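Teleop station walk-round, Firov cell, Zodonlow building
Inspector: Ustyna Hutsuliak
2021-02-10

Filled in before the remote-control demonstration block. Marks are OK, NOT OK or OPEN. I don't use "OK with note". If it needs a note it isn't OK.

1. Emergency stop within reach of the operator's chair. OK. Pressed it, both arms dropped out. Reset took longer than the sheet claims.

2. Second stop on the far side. NOT OK. Listed on the drawing, still in a box. I was told in April that it was a week's work.

3. Arm base bolts, 2 arms. OK. Paint marks line up.

4. Status lights on both bases green before anyone takes the controls. OK, for what that is worth. Green means the controller is content. It says nothing about whether the operator is looking.

5. Cables clear of arm travel. OPEN. There is slack looping over the arms and I want to see a full sweep at demonstration speed before I sign. The run along the near side, with the plugs and loose leads, needs tidying whatever the sweep shows.

6. Table covering flat, no lifted edges for a finger to catch. OK.

7. Objects laid out for the task. OPEN. The task card says "tidy the table" and stops there. Plush toys, a clear cup on its side, a flat card and a disc on a stand are very different grips, and the same closing force is set for all of them.
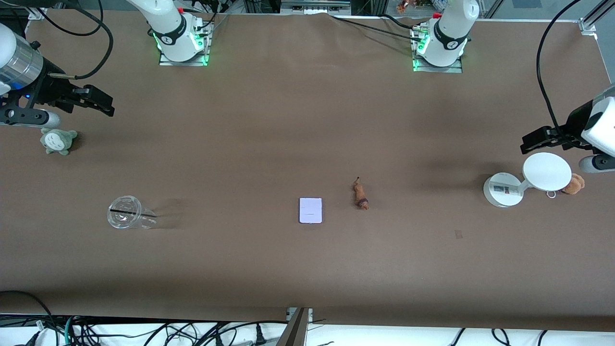

Hnat Stasiv wrote back that the force limit is the least of it, and that operators squeeze too hard in their first hour whatever number is typed in. He would sooner see new people spend that hour on the soft things only. Fine, but that isn't written down anywhere either, and I can't inspect a habit.

8. Operator training record. NOT OK. Solomiia Bilyk's is complete. Amancay Navarrete's is missing the hand-guiding page. Watching somebody else do it does not count.

9. Speed cap in hand-guiding mode. OK on the screen. Nulteo's manual and our sheet give different caps and I've asked which one we follow.

10. Bad demonstrations thrown out, with a reason logged. NOT OK. Almost 7 pages of log and the reason column is blank. If a clumsy grab stays in the set, the arm gets taught the clumsy grab.

Recheck items 2, 5, 7, 8 and 10. No new operators until 8 is closed.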